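Trying Out Grippers on a Home Workbench: Tips From Two Months of Picking Up Blocks

Filed under: Workshop, Small Automation

Several of you wrote in after the October page asking what I would do differently if I were setting up the arms again from scratch, and which fingers I'd buy, and whether the wrist camera is worth the bother. I've been meaning to sit down with a pot of tea and answer all of it in one place, so pull up a chair, because I do go on.

Start with the table

I know you want to get to the grippers. But most of my wasted evenings came from the table and had nothing to do with the arms at all. If the top wobbles, every comparison you make is a comparison of wobbles. Bolt or clamp the arms down, then lean on the table with your hip while one of them is holding something and watch the fingertips. If they shiver, go find a folded piece of cardboard for that short leg before you do another thing.

A plain wood top is very pleasant to work on and easy on the fingertips when an arm comes down too far (it will!). Strong grain can bother some cameras, though, so if your tracking jumps about, try a sheet of matte paper under the blocks first and see whether the trouble goes away. Mine went away about half the time, and the other half was the lamp.

Tape is your friend. I mark the target with a square of black tape and I leave the middle open. Don't fuss over perfect corners. Overlap the ends, press them down hard with the back of a spoon, and get on with it. If the tape leaves gum behind when you move it, a little cooking oil on a rag takes it off, then dish soap, then a dry cloth. Let the spot dry all the way before you tape there again or the new piece will creep.

Pick one small job and stay with it

My cousin Parisa Bakhtiari gave me this advice and I ignored it for weeks. I was trying a sponge one night and a clothespin the next and a teaspoon after that, and by the end I couldn't have told you whether the new fingers were better or I was just having a good night. Choose one job. Mine is stacking blocks, yellow on red, inside the taped square, and every set of fingers has to do that same job before I form an opinion.
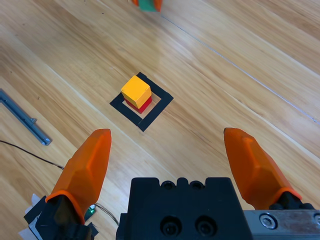
When you judge a stack, look at it from two sides before you call it good. A top block that has turned a little on the one below is no disaster, but write it down, and write down which way. If it turns the same way every time, I'd look at the finger mounts before I blamed the controller. One finger seated a hair lower than its partner will twist a block as it closes, and you can spend a whole evening changing numbers on a screen for something a screwdriver would have settled.

Fingers

I have two sets I go back to. The hard ones came from Gremuvham, and the softer ones are Plondano pads that slip over the top. The hard tips let go very cleanly, which matters more than grip when you are setting one thing on another. The soft pads hang on to a block for a moment after they open and drag it sideways. For anything round or slippery I'd take the pads every time. For blocks I wouldn't.

Wipe the tips before each session. Skin oil, sawdust, toast crumbs, it all ends up there. A damp cloth will do. I stay away from strong solvents on plastic parts, having clouded a perfectly nice pair that way.

Check the screws too. I put a dot of nail polish across each screw head and onto the plate beside it, so a glance tells me if one has backed out. A bottle lasts forever and you can pick a cheerful color.

Wrist camera or fixed camera?

Both, if you can manage it, and I say that as somebody who hates buying two of anything. The wrist camera is wonderful for the last little bit of a reach, when you want to see whether the block is centered between the fingers. It is hopeless at telling you where everything else on the table has gotten to. The fixed one has the opposite trouble. It sees the whole spread, and then the arm leans over and hides the very block you care about.

So when you place a fixed camera, bring the arm down to a block by hand first and look at the view with the arm in the way. Everybody sets the camera up over a clear table and then wonders. Shift it a few inches and try again until you can see at least a bit of the block under the fingers.

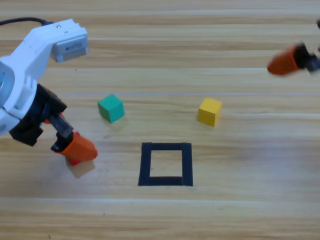 Spread your blocks out at the start. Leave a good finger's width, and then some, on every side, because the gripper opens wider than you remember. Use colors that are a long way apart. I once had a red and a deep orange together under a warm bulb and the software thought they were the same block, and to be fair so did I after supper.

If you run two arms, give each one its own parking spot well off to its side and send it back there between tries. Start slow. Slower than you think is reasonable. My neighbor Omid Bahgeri - sorry, Bahgeri is how I always type it, it's Bakhtiari for my cousin and Bagheri for him - runs his at a crawl for the first few tries of any evening, and he has broken far fewer fingers than I have.

Cables

Leave slack at every joint, then move the arm to the far end of its reach in each direction and see where the cable pulls. Hook-and-loop ties are better than zip ties while you are still changing things. Keep loose cable out of the sweep of the fingers, and check again after you swap a gripper.

Controllers

I've used the Govmont and the Zarei. The Govmont is easier to set up and its menus make sense. The Zarei closes the fingers more gently, and I can set the closing force in small steps. I'd start a beginner on the Govmont. Whichever you have, save your settings under a new name before you change anything.

Keep a notebook

Paper, pencil, next to the table. My first one ran to 464 tries, and the useful part was the column where I scribbled what went wrong. Do 8 tries with one setup before switching, and change one thing at a time.

Next month I'll get to lamps and glare, and the reader question about picking up dried beans.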